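Foire aux questions – Entretien du linge de maison en fibres synthétiques

Mise à jour : 27 janvier 2021

Les réponses ci-dessous concernent les plaids, couvertures et jetés en polyester vendus sous la marque Fitavel, ainsi que les housses de la gamme Drokance. Pour la laine, la soie et le duvet, se reporter à la notice fournie avec l'article.

Lavage

À quelle température laver une couverture en polyester à poil long ?

30 °C, programme délicat ou synthétique. Le polyester supporte des températures supérieures sans perte de résistance, mais les pointes des fibres se déforment sous l'effet combiné de la chaleur et du frottement. Le poil prend alors un aspect feutré qui ne se corrige pas au lavage suivant. Un cycle à 40 °C reste admis pour les housses Drokance à surface rase.

Quelle vitesse d'essorage choisir ?

600 tours par minute au maximum pour les articles à poil long, 800 pour les articles ras. Un essorage plus rapide marque des plis de compression visibles après séchage.

Quelle capacité de tambour faut-il prévoir ?

Le tambour ne doit pas être rempli à plus des deux tiers. Pour les grands formats, une machine domestique courante est souvent insuffisante ; les laveries équipées de machines de 10 kg ou plus conviennent. Une couverture tassée se rince mal et conserve des résidus de lessive à la base du poil.

Quelle lessive utiliser ?

Une lessive liquide sans agent de blanchiment, à demi-dose. Les poudres se dissolvent incomplètement à 30 °C et se déposent dans l'épaisseur du poil.

L'adoucissant est-il recommandé ?

Non. Il enrobe les fibres d'un film gras qui alourdit le poil et retient la poussière. En cas d'électricité statique, ajouter 50 ml de vinaigre blanc dans le bac de rinçage. Ne jamais mélanger le vinaigre avec un produit chloré.

Les motifs imprimés risquent-ils de déteindre ?

Les impressions sur polyester sont réalisées avec des colorants dispersés, fixés à chaud dans la fibre. Le dégorgement en eau froide ou tiède est faible. Le premier lavage se fait néanmoins séparément, afin d'éliminer l'excédent de colorant resté en surface.

Les grands motifs sur fond clair demandent une précaution supplémentaire : ne pas laisser l'article humide replié sur lui-même. Une zone foncée maintenue plusieurs heures contre une zone claire peut y laisser une trace. Étendre la couverture à plat dès la fin du cycle.

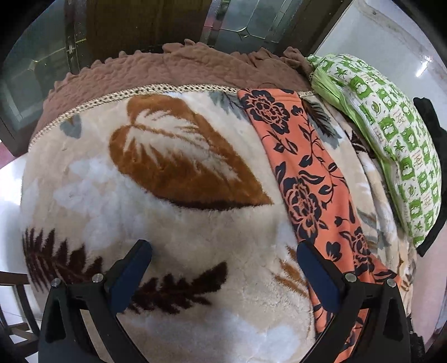

Comment éliminer les bouloches ?

Utiliser un rasoir à tissu uniquement sur les surfaces rases. Sur un poil long, passer une brosse souple à picots arrondis, dans le sens du poil, sur l'article entièrement sec. Les amas qui résistent se coupent un par un aux ciseaux à bouts ronds. Ne pas tirer : la fibre arrachée emporte une partie de la boucle de fond.

Comment traiter une tache grasse ?

Absorber l'excédent avec un papier non imprimé, sans frotter. Appliquer du savon de Marseille humidifié ou une goutte de liquide vaisselle incolore, laisser agir dix minutes, rincer à l'eau tiède, puis laver normalement. Contrôler la zone avant tout passage au sèche-linge, la chaleur fixant les corps gras dans le polyester.

Et une tache de cire ?

Placer l'article au congélateur dans un sac fermé, casser la cire durcie puis brosser. La méthode du fer chaud et du papier absorbant est à proscrire sur les fibres synthétiques.

Séchage et repassage

Le sèche-linge est-il autorisé ?

Programme basse température uniquement, si l'étiquette porte le symbole correspondant (un point dans le cercle). Arrêter le cycle avant le séchage complet et terminer à l'air libre.

Peut-on repasser ?

Non pour le poil long. Les housses Drokance se repassent sur l'envers, fer à un point, sans vapeur. La température de la semelle ne doit pas dépasser 110 °C.

Le poil est aplati par endroits. Que faire ?

Suspendre l'article dans une pièce humide pendant deux heures, puis brosser à contre-sens et ensuite dans le sens du poil. Si les pointes ont fondu, le dommage est définitif.

Rangement

Peut-on utiliser une housse sous vide ?

Pour une durée limitée à une saison. Au-delà, la compression marque durablement le poil. Préférer une housse en coton, dans un local sec, à l'abri de la lumière directe.

Faut-il un produit antimite ?

Le polyester n'est pas consommé par les larves de mites. Un article mal nettoyé peut toutefois les attirer en raison des résidus organiques.

Service après-vente

Où trouver la référence de mon article ?

Sur l'étiquette cousue dans l'ourlet, sous la composition. Les références à trois chiffres (211, par exemple) désignent les articles Fitavel à bord surpiqué. Les références Drokance commencent par la lettre D.

L'étiquette a été coupée. La garantie s'applique-t-elle ?

Oui, sur présentation de la facture. La garantie est de 2 ans et couvre les défauts de couture et de tissage. Elle ne couvre pas les dommages dus à la chaleur.

À qui adresser une réclamation ?

Au service clientèle de Vudach, à l'attention de Thảo Vi, par le formulaire de contact. Joindre la facture et l'indication du programme de lavage utilisé. Les questions techniques sur les teintures sont transmises à Mal-soon Ko. Les demandes reçues à partir de février seront traitées par le nouveau formulaire ; l'ancienne adresse électronique ne sera plus relevée.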